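Morkau Tabletop Cell: Setup and Maintenance FAQ

Revised March 2019

The answers on this page apply to the two-finger Morkau cell with the carpeted work table. They assume the controller is running the standard Vomora software and that the operator has completed basic safety training.
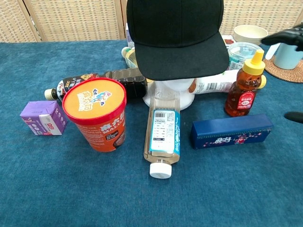
Cells fitted with the Hinojosa suction head use a different tool plate and a different zero routine. See the separate page for those.

SETUP

How do I level the table?

Place a level on the bare tabletop before the carpet goes on. Adjust the feet in pairs, starting at the side nearest the arm. Leveling on top of the carpet gives a false reading. Tighten the lock nuts when finished and check again.

Does the carpet have to be glued down?

No. Use the hook strips supplied with the cell. Glue makes the surface uneven and makes replacement difficult. Brush the pile in one direction after fitting. Replace the carpet when worn patches stay flat after brushing.

What should be behind the table?

A plain, matte screen that does not move when the room air does. Folding screens are acceptable if the panels are opened to the same angle each time. Mark the position of the feet on the floor. Glass, mirrors and open windows behind the table cause false depth readings.

How should items be arranged for a mixed grasp check?

Use a mix of standing and lying items, with some partly hidden behind others. A useful set includes clear plastic bottles, a paper cup with a lid, small cartons, one long flat box and at least one soft item such as a cap on a head stand. Bottles on their sides should point in different directions. Leave one small box apart from the group as a reference for an easy pick.

Can containers be full?

Yes, if they are sealed. Squeeze bottles with flip-top caps should be lifted by the body and never by the cap. Do not use open cups of liquid during the first run after a repair.

GRIPPER

How often should the fingers be zeroed?

At the start of each shift and after any contact that trips the force limit. Open the gripper fully, run "Zero" from the tool menu, then close it on nothing. The reported gap must be 0. If it is not, repeat once. If the second result is also wrong, inspect the finger mounts.

How long do the finger pads last?

The pads are rated for 900 hours of powered use. Change them earlier if the edges lift or the surface looks polished. Always change both pads together. Uneven pads push light items sideways as the gripper closes.

What torque is used for the finger screws?

2 Nm. Use the short driver in the service kit. Do not add thread locker; the screws come with a dry patch already applied. Discard them after 3 removals.

The gripper slips on clear bottles. What should I check?

Check the pads for dust and carpet fiber first. Wipe them with a lint-free cloth and allow them to dry. Next, check the approach height. Clear plastic is often read as lower than it is, and the fingers then close below the widest point. Raise the approach in small steps until the grip holds.

The gripper knocks over tall cups. Is this a fault?

Usually not. The most common cause is an approach path that crosses the cup on its way to another item. Turn on "Keep clear of tall items" in the path settings. If the problem continues, repeat the table calibration.

CLEANING AND FAULTS

What can be used on the carpet?

A vacuum with a soft brush. Treat spills with water only. Allow the carpet to dry fully before running the cell.

The controller shows "Tool not found" after a pad change. What now?

Power down and wait 60 seconds. Reseat the tool cable at the wrist, with the key facing outward, and power up again. If the message returns, look for bent pins in the connector. Do not try to straighten them. Order the Ostamier replacement cable.

Can the wrist cover be removed while the arm is powered?

No. Lock out the power supply before removing any cover. The brake release is live whenever the controller is on.

Where are service records kept?

In the cell log, under "Service." Enter the pad hours, the zero result and any parts fitted. Paper records made before the software update in June should be scanned and attached to the same log.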